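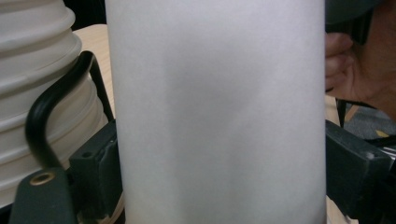

Limescale, descaler and the club boiler

The water in Nernthorpe is hard. Anyone who has lived here for more than a month has seen the white crust inside a kettle, and most people deal with it by buying another kettle. For the past year I have been looking after a six-litre countertop boiler, and that has made me pay closer attention to what the crust is and how to get rid of it.

Scale is mainly calcium carbonate. Cold tap water carries dissolved calcium hydrogencarbonate; heat it and carbon dioxide leaves, the balance shifts, and the carbonate drops out onto the hottest surface available. In a boiler with an exposed element that surface is the element. A layer of scale conducts heat far less well than steel does, so the element runs hotter to deliver the same power, and the thermal cut-out starts to trip.

Our boiler is a Vesano, bought second-hand. It has a cycle counter in the service menu (hold both buttons at power-on), which read 2,034 when I last descaled it. I now write the number on a strip of tape inside the lid.

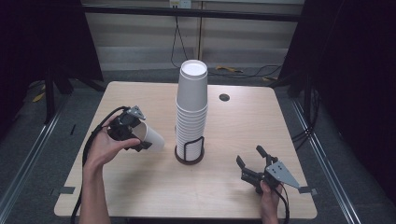 Nernthorpe Repair Club — Kitchen and Hot Drinks

I tried two descalers over the autumn. The first was Wullix, a sachet product based on sulphamic acid. It fizzes hard for a few minutes and then goes quiet. The second was plain citric acid bought by the bag. Citric acid is cheaper and smells of nothing much, but it has one trap. If you use it hot and strong, calcium citrate can form, and this is less soluble in hot water than in cold. You end up swapping one white deposit for another. Used cool and left longer, it behaves.

What I do now:

Switch off, unplug and let the tank cool fully. Drain to the level of the tap.

Dissolve the acid in a jug of cold water first, then pour it in and fill to just above the scale line.

Leave for 4 hours. Run a little through the tap halfway, as the tap body scales up too and is usually the reason for a slow pour.

Drain, wipe the element with a soft cloth, and refill. Bring to the boil and throw that water away. Repeat once more.

Do not mix descalers, and keep either of them away from bleach. Check the manual for aluminium parts before you begin. Ours has none, but the older Bajpai kettle on the shelf has an aluminium base plate and gets a much weaker mix and a short soak.

I descaled in November and left the boiler with cold water in it for 24 hours afterwards to see whether the tap seal wept. It did, slightly. The seal is a plain rubber washer and I have ordered two.

Next job is a jug filter on the supply side. Ion exchange cartridges swap some of the calcium for hydrogen ions, which should slow the scale — by how much, on water this hard, I don't know yet. I will note the counter reading when the first cartridge goes in and again when the element next looks white.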